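Estby Joint and Muscle Help
Forum > Shoulder > Pain and stiffness

Shoulder stiff in every direction, exercises seem to make it worse

Posted by Undus
Status: open, 3 replies

I have had pain in my left shoulder since June. It began as an ache at the outside of the upper arm, mostly when reaching behind the seat of the car. After several weeks the pain became less sharp but the range went. I can now lift the arm forwards to just above shoulder height and out to the side a little less than that. Turning the forearm outwards with the elbow held at the waist is the worst movement. The right arm manages it easily and the left barely leaves the straight-ahead position.

Things that may matter:

I am right-handed. There was no fall and no heavy lifting before it started. I broke the left collarbone in 1986 and it healed without surgery. I am not diabetic as far as I know, but the last blood test was a long time ago. I wake when I roll on to that side.

I was given a sheet of band exercises for the rotator cuff and have done them daily. They leave the shoulder sore until the next morning. I have also been hanging from a door bar, which a colleague recommended, and that hurts a great deal.

What I would like to know is whether this sounds like a cuff problem or a frozen shoulder, and whether to carry on with the bands in the meantime. I have an appointment but it is some weeks away. 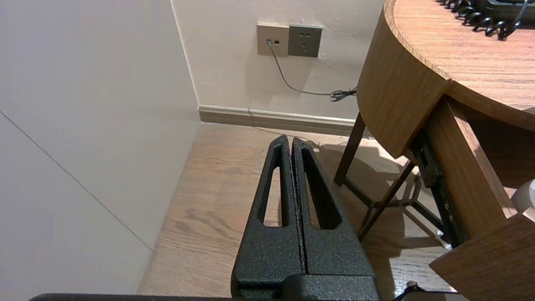
Vangelis Margaritis

Stop the door bar first. Hanging your body weight from a shoulder that won't reach overhead forces the joint past the point where the capsule is tight, and the usual result is a flare.

On the main point, what you describe fits a frozen shoulder (adhesive capsulitis) better than a cuff tear, though it can't be settled on a forum. The useful distinction is between active and passive range. Active range is what your own muscles can do. Passive range is what the joint will allow when somebody else moves the arm, or when you move it with the other hand. In a cuff tear the active range is often poor while the passive range is fairly well kept. In a frozen shoulder both are reduced by much the same amount, and outward rotation generally goes first.

You can get a rough idea at home. Lie on your back with the elbow at your side and bent to a right angle. Hold a walking stick in both hands and use the right hand to push the left hand outwards, gently. If it stops at the same place as it does when you try unaided, with a firm end to it, the joint itself is stiff. Don't push through the pain to find out.

Stiffness with a firm end can also come from arthritis of the joint, and occasionally from a dislocation that was missed. A plain X-ray is normally enough to rule these out. Mention the collarbone when you go. A fracture that united well would not usually cause this so many years later, but whoever reads the film will want to know it is there.

Ask for a blood sugar test as well. Frozen shoulder is a good deal more common in people with diabetes, and it is also seen with thyroid disease.

As for the bands, whether to keep them depends on the stage. Where pain is the main complaint, strengthening work tends to irritate the joint and gains very little. Where stiffness is the main complaint, and the pain comes only at the end of the movement, more stretching can be tolerated. You still have night pain, so I would treat it as the earlier stage for now and do the following:

Pendulum. Lean forwards with the good hand supported at hip height or thereabouts and let the bad arm hang. Let it swing by shifting your weight, 2 minutes, 2 times a day. The shoulder muscles should be doing nothing.
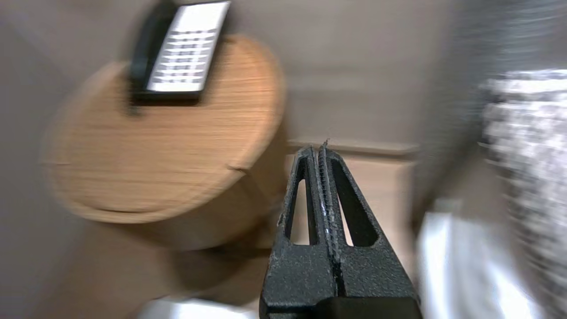 Assisted lift. On your back, hold the left wrist with the right hand and raise it towards the ceiling, then as far back as it will go with mild discomfort. Hold for a slow breath and lower it.

Stick rotation. As in the test above, stopping short of pain.

Table slide. Sit down, rest the palm on a folded cloth and slide it forwards while bending from the hips.

A fair guide is that any added soreness should be gone by the evening. If it lasts until the next morning, cut the range before you cut the number of sessions. Complete rest in a sling is best avoided.

At night, lie on your back with a small pillow under the left elbow, so that the arm doesn't drop behind the line of the body. On the right side, hug a pillow.

Yook

had this, mine took well over a year from start to finish. The injection into the joint helped the pain a lot but not the stiffness, that just came back slowly by itself. Heat before the stretches was good. I never did bands at all

Eltia

Agree with most of the long reply. Two additions.

The steroid injection is most useful early on, while pain is the main trouble, so it is worth ringing the surgery to ask whether the appointment can be brought forward. If you do turn out to be diabetic, tell them before having it. It can raise blood sugar for several days.

Secondly, don't wait for the appointment if you get fever, a hot or red shoulder, a new lump, numbness or sudden weakness in the hand, or weight loss you can't explain. Left shoulder or arm pain that comes on with exertion, or with tightness in the chest or breathlessness, needs an emergency call.

My own notes on this go back to 2000, and the advice then was to stretch hard whatever the stage. Your exercise sheet may be an old one. Take it with you and ask which of the exercises still apply.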